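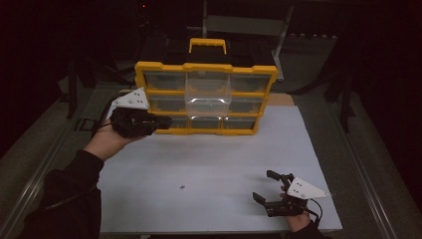

Page last modified: 10/06/2016

Sell me one screw

By Rhiannon Gwynne

Maddocks in Flustbridge will sell you one screw. You go to the counter, say what it is for, and someone pulls out a drawer and puts a screw in a paper bag. It costs a few pence. I think more shops should do this, and I think the rest of us should be prepared to pay more for it than we do.

My case starts with a kitchen cupboard. The hinge had dropped because one screw had gone missing, probably up the vacuum cleaner. I went first to Marken, the big store by the bypass, where the right screw came in a packet of 40. I bought the packet. The door has been fine. There are 39 screws in a jam jar under the sink and I don't expect to use them. In the same jar are most of a packet of picture hooks, a bag of rubber washers in a size I no longer have a tap for, and a quantity of wall plugs in a brown that nobody seems to need.

Every house I know has a jar like this, or a tin, or a drawer that won't quite shut. We talk about it as though it were thrift. I would call it stock we have been made to hold on behalf of the shops. They used to keep it, and they had it sorted and labelled. We keep it badly and then can't find it, so we go and buy another packet.

The usual answer is that packets are cheap. They are, per screw. But I didn't want the price per screw, I wanted the price of mending a cupboard door, and on that measure the packet cost me a good deal more. It also had a plastic front and a cardboard back, glued together so that neither could easily be recycled.

The other answer is that people can buy online. I have done that too. Last winter I needed a small plastic clip for a Vudov heater, and the only way to get one was in a bag of assorted clips from a seller who didn't give sizes. I ordered it, waited nine days and found that none of them fitted. Heledd Beddoe, who has worked at Maddocks since she left school, looked at the broken one and found me something close enough from a range meant for car door trim. It has held so far.

People tend to leave that part out when they compare prices. Half the time I don't know what I want. I have a broken thing in my hand and a rough idea of what it used to do. A shelf of packets is no use to someone in that position, because you have to know the name of the part to find the packet. I didn't know until this year that the little peg which holds up a bookcase shelf is sold as a shelf support, or that there are two common sizes and they are near enough alike to be annoying. Someone behind a counter knew it straight away.

I asked Heledd how many different items the shop carries loose. She said about 2000, and that she could put her hand on most of them without looking at the labels. I asked what the average loose sale came to and she laughed and wouldn't say. I can guess. Nobody pays the rates on a high street shop out of screws at a few pence each, and the ones still doing it are living off paint, keys and compost. The screws bring people through the door. Or they did, when more people came.

So I accept there is a money problem. Where I disagree with most people who write about high streets is over what to do. The common line is that small shops should offer "experiences", by which they seem to mean coffee. I don't want coffee from an ironmonger. I would like to be charged properly for the service I am getting. If a single screw cost 50p, with somebody's advice included, it would still beat the packet, and I would still come home without the other 39. I think most customers would grumble and pay. We already pay a locksmith for knowing where to hit the lock.

Councils could do something as well. Flustbridge found the money last year for 275 hanging baskets, and very nice they were. A small cut in business rates for shops that sell parts loose and help people mend things would be harder to photograph, but I suspect it would do more for the town. It would certainly do more for the tip, where I have seen whole chairs thrown out for want of a bolt.

And manufacturers could help by using fewer kinds of fixing. I once took apart two lamps from the same maker, bought a month apart, and the screws were different lengths with different heads. I can't think of any reason for that which benefits the person who owns the lamps.

I don't want to pretend the old way was perfect. Ironmongers could be rude, particularly to women, and I remember being sent out of one as a girl because I had asked for a "thing for a gate". Some of them closed at lunchtime, when working people might have used them. Maddocks still shuts for an hour on weekdays and I wish it wouldn't. But what they had was a sensible way of sharing out small things that are needed one at a time, and we let it go for a slightly lower price on packets we didn't want.

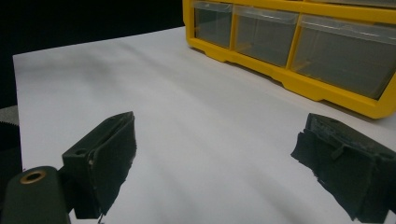
Your replies

My last piece, on garden hoses, brought in 378 emails, which is more than I can answer. Several of you asked whether a brass connector will fit a plastic one. Usually yes, if both are the standard half-inch kind, but take the old one with you to the shop. Letters about screws, jars and rude ironmongers can go to the usual address. Please keep them short.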